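Speaker notes: What Our Club Learned From Folding Laundry
Onyekachi Ugwu, Flurkus student robotics club

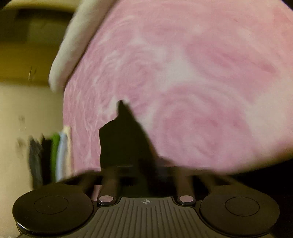
Slide 1: Our hand-held gripper and the pink and white blanket.

Leave the slide up while people find their seats. Say hello, thank Shagufta Abbasi for having us, and mention that the students are in the second row and love being asked things (Takeshi especially, he'll talk your ear off about linkages!).

Start with the blanket. When we began in March I told everyone we'd do towels, just towels, nice flat square towels, and by the second meeting somebody had brought in a great big fleece thing and that was the end of my plan. Fleece is wonderful and terrible. It bunches, it slides, it swallows the corner you were after. Point out the ribbed plate in the middle and the round black pads on either side, and let people look for a moment.

Then the numbers, slowly. We set out to record 100 folds. We kept 39. Pause here, they usually laugh. Ebuka Okeke went through every recording, bless him, and wrote down why each of the others was dropped. Moving too fast was the big one, and you can see on the slide how blurry things get when a hand is in a hurry.

Tell the story of the 16 students and the one charger. Keep it short this time, Konrad says I went on for ages at Menon.

Next, how we split up the work: one person folds, one watches the screen, one writes in the notebook. Switch every ten minutes. I'd tell any teacher to begin with that, even before buying parts.

Questions. If someone asks about cost, the parts list is on the handout, page two. If someone asks about fitted sheets, hand the microphone to Takeshi.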